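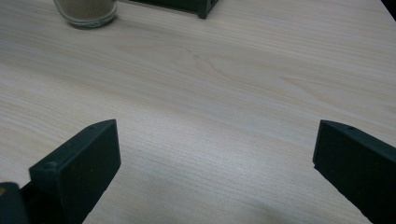 Bench top, light wood, grain running on the diagonal.

27 January 2024

Catalog merge, Findthorpe set. Carrying on from the author pass.

Loaded the Findthorpe export again from scratch. 3,797 records, same as the last load, so the missing rows from the first attempt were the line-break problem and nothing worse. Left the old file in the archive folder with "bad" in the name. Please don't use it.

Author pass is done except for the leftovers below. Work pass started at Gronex and goes up the list from there.

Gronex is the ugly one. It is a long novel that has been sold as one volume, as two, and as three, and the three-volume printing doesn't break where the two-volume one does. Volume 2 of the two-volume set starts in the middle of volume 2 of the other. Whoever did the first combine put every "Gronex 2" together by title, so people who own different halves of the book are shown as owning the same thing. Separated them this morning.

What I have now:

Gronex, complete, one volume. All languages together.
Gronex, two-volume set, vol. 1 and vol. 2, each its own work.
Gronex, three-volume set, vol. 1, vol. 2 and vol. 3, each its own work.
Gronex, abridged. Kept apart from everything. 

The translations mostly follow the three-volume split. The Danish does not. Oluf Holst has the Danish on his shelf and is going to send me the first and last sentence of each volume, then I can place them. Until that comes in they sit in a holding group with no links.

Records that say only "Gronex" with no volume and no ISBN: I went by page count where there was one. Over 900 pages goes to complete. Anything shorter stays unassigned. I know this leaves out some of the small-type paperbacks. I would sooner fix those one at a time than guess.

Next up was Magsi. Two books, same title, a poetry collection and a children's story. They were combined under the poet. Pulled the children's story out and set a "not the same work" note on both sides. Tags did not split cleanly, so the poems still carry "picture book" from the old group. That should drop off when the index is rebuilt. Check it in the next session.

Eslow, notes to self: the surname alone is used on 17 records. Some are the essayist and some are the man who wrote the bridge manuals. Split by subject heading first, then by publisher. Don't touch the one dated before the essayist was born until I have seen a title page scan. It may just be a typo in the year.

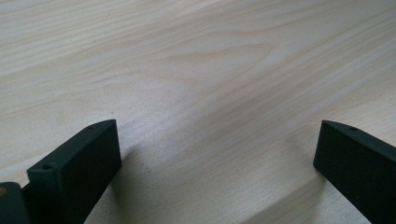 Kiều Doãn read through the Gronex part and thinks the volumes should be linked to the complete edition with a "contains" relation before anyone works on the translations, as otherwise the next person to open the author page will see seven titles and combine them all again. The page limit is also too high, by that account, because the first hardcover is complete at 850 pages and my rule leaves it out.

Both fair. Checked the hardcover record and the page count is right. Changed the rule to 850 and over, ran it again, and the hardcovers went where they should. Looked through the rest of the newly moved ones by hand and put back a two-volume omnibus from the school edition, which turned out to be the abridged text bound with a reader's guide.

Contains links are in for the two-volume set. Not in for the three-volume set yet — the form times out if I add the third link in the same save. Adding two, saving, then adding the last one works. Slow but fine.

Also changed the disambiguation notice on Gronex. The old one dated from September and said "do not combine volumes," which people read as "do not combine editions of the same volume." New text:

Volumes of the two-part and three-part sets do not match. Combine only with the same volume of the same set. The abridged edition is a separate work.

Still open:

Danish volumes, waiting on Oluf.
Third link on the three-volume set.
Magsi tags after rebuild.
Eslow title page scan. Kiều will ask at Findthorpe.
Audio editions of Gronex, not looked at. The parts there seem to follow disc length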